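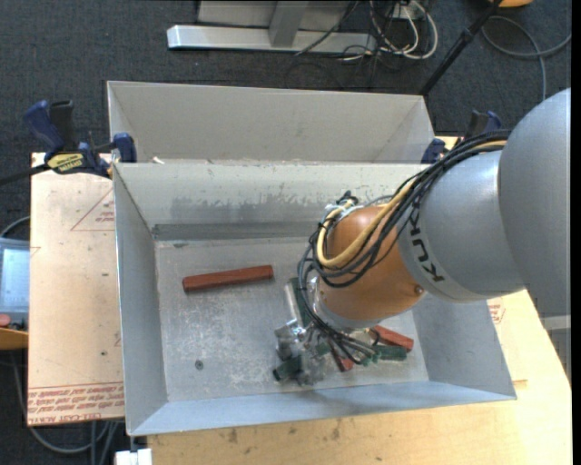
Chapter 5
Bins, Totes and Loose Parts

Most parts in a factory spend more time waiting than being worked on. They wait in bins, and the shape of the bin affects how easily they come out again. This chapter looks at open containers for loose parts: how they are built, how they wear and how they are filled.

A sheet-metal bin with sloping walls is a common choice. The slope guides parts toward the floor of the bin and leaves more room at the top for reaching in. Straight walls hold more, but parts tend to stand up against them or wedge in the corners.

Wear is the second topic. Scratches and scuffs on a bin floor are normal and do little harm. Dents are another matter – a part that settles in a dent may lie at an angle that makes it hard to grip.

Section 5.3 follows Hongjun Zou, a stores supervisor at Plornia, through one November shift in which 634 castings were moved in 40 bins. Keep a copy of her bin chart at hand as you read.

Terms to know: tote, bin wall angle, loose fill, layered fill, last-part problem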